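Hanura bimanual manipulation study
Progress report to the Mostyn programme, period 2
Prepared by Ljubica Georgiou, Flollham laboratory

Summary

Work in this period concentrated on whether varied backgrounds during collection improve the transfer of a learned policy to a cell it has not been trained in. Collection for the first background set is complete. Training is under way and the first comparison has been run. Spending is in line with the plan agreed in April.

Method

Each background set consists of printed wall coverings and a floor covering fitted to the same enclosure. The arm mounting, the rail and the control software are held constant, so that a change in success rate between sets can be attributed to appearance. The operator teleoperates both arms through a short pick-and-place task using small coloured blocks. Other small items are left on the floor as distractors and are not used as targets.

Starting positions are drawn from a list generated before the session. Earlier trials at Plulstead let the operator choose the layout, and the blocks tended to gather near the middle of the floor - a bias that the policy then learned. 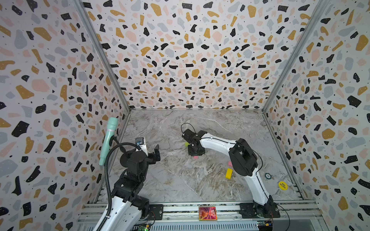 Report no. 5, page 2

The terrazzo-patterned walls and marble-pattern floor make up the most heavily textured set so far. The wall print includes mustard yellow and pale pink chips, which brings some of the background close in colour to the yellow and pink blocks. We selected it for that reason. A policy that separates blocks from background by colour alone should perform poorly with this set.

Results to date

We recorded 320 demonstrations with the textured set. Nearly all passed the automatic checks for dropped samples and joint limits; the remainder have been kept but marked as excluded from training.

A policy trained on plain backgrounds was tested in the textured enclosure without further training. It reached for the correct block less often than in the plain enclosure, and most failures occurred before the grasp. Adding the textured demonstrations recovered a large part of the loss. The gain was smaller for the yellow block than for the others, and we have not yet established why.

These results come from a single training run per condition and should be treated as provisional.

Issues

Changing the wall coverings takes longer than planned. Camera calibration is now repeated after each change, and the added time has been absorbed within the existing staff allocation.

Next period

Repeat training runs will be completed for both conditions. The Plulstead cell will then be used as the held-out test site, with no demonstrations collected there beforehand. No change to the budget is requested.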